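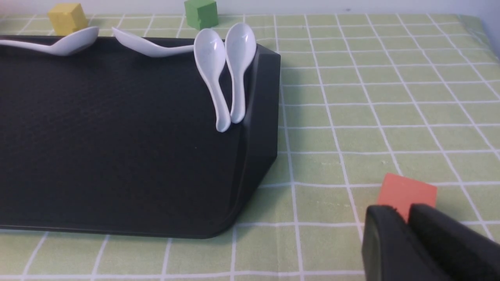
Flomarley Supper Room
Table and Serving Ware Inspection, with Comments
Inspector: Shirley Naylor
Read by: Ville Kuusisto
Date: Feb 14, 2023

Marks used: OK, FIX, REPEAT (raised before and still there), N/A

1. Trays

1.1 Surface free of deep cuts and lifting. OK
Black plastic, pebbled finish. I was told when we bought these that the texture stops things sliding. It slows them down. Tip the tray toward you with soup spoons on it and see for yourself.

1.2 Rim whole all the way round, no sharp spots. OK
Ran a thumb along the rim and round the corners. Fine.

1.3 Texture cleaned down to the bottom of the grain. FIX
The dishwasher does not do this, whatever the label on the machine promises. Grease sits between the bumps and you only find it with a white cloth. I used a white cloth. Soft brush, hot water, dish soap, then rinse. Please don't send me the Dorkura spray again. It smells like lemons and leaves a film.

1.4 Tray sits flat on the table. OK
Pressed each corner. No rocking.

2. Ceramic soup spoons

2.1 No chips on bowl edge. OK, with a comment
The four white spoons on the tray passed. One spoon from the drawer did not, and I threw it out. Ľubica Jelínek asked if it could be kept for staff meals. No. Staff have lips too.

2.2 No cracks in the glaze. OK
Checked under the desk lamp, both sides. A shiny bowl proves very little, so use the lamp.

2.3 Spoons laid flat, bowls up, handles all one way. REPEAT
Two were leaning on the raised rim with their bowls up top, one was on its side, and another lay flat with its handle running off to the left. A sleeve catches a handle like that and you have broken ceramic on the floor. This was written up in September and the answer I got was that everyone had been reminded. I have my doubts about reminders.

2.4 Spoons kept from knocking together. FIX
A folded napkin between them would do it. The Poltby spoon rack in the catalog costs more than the spoons and I don't see how it is better than a napkin.

3. Tablecloth

3.1 No holes, pulls or burns. OK
Light green with the white check. Looked it over with the tray lifted off.

3.2 Lies flat, no folds under the tray. OK
The lines make this easy to judge. If the squares bend, pull the cloth straight before you load anything.

3.3 Drop at the table edge short enough not to catch a knee or a chair. FIX
Too long on the door side. Miroslava Kubíček says she can hem it. I will mark this OK when I see the hem.

3.4 Cloth described as stain resistant. N/A
There is no box for this on the form and I added one to say I don't believe it. Beet soup will settle the matter.

4. Loose items on the table

4.1 Table clear of anything that isn't for serving. FIX
Foam cubes on the cloth: yellow and green behind the tray, orange-red behind the gripper. They are small and light and could end up in a bowl or under somebody's plate. Off the table before food comes out, and into a lidded tub.

4.2 Nothing behind the tray that a server could knock when reaching across. FIX
Same cubes. Counting it once would be kinder to our score, but they are two separate lines on the form.

5. Paperwork

5.1 Previous sheet signed. FIX
Signed, yes. By Yuxi Bai, on a day the room was closed. I'd like to know what was inspected.

5.2 Faults from previous sheet closed out. REPEAT
See 2.3.

5.3 Breakage log kept up. FIX
The log shows no broken spoons in 90 days. We have bought 32 new ones in that time. Someone please explain.

Result: pass with repairs. Recheck in 10 days, and I will do it without saying when.

Comments added after

Ville: I accept all of this except 1.3. The Dorkura spray was tested on trays before we ordered it.
Shirley: Tested by whom? The leaflet is from the people who sell it.
Ville: Fair. Brush and soap for now.

Yuxi: 5.1, I wrote the wrong date. The inspection did take place.
Shirley: Then initial the correction and put the right date next to it. The line stays at FIX until you do.

Miroslava: Hem is pinned. Sewing it tonight.
Shirley: Pinned isn't hemmed. Keep it off the table until the pins are out.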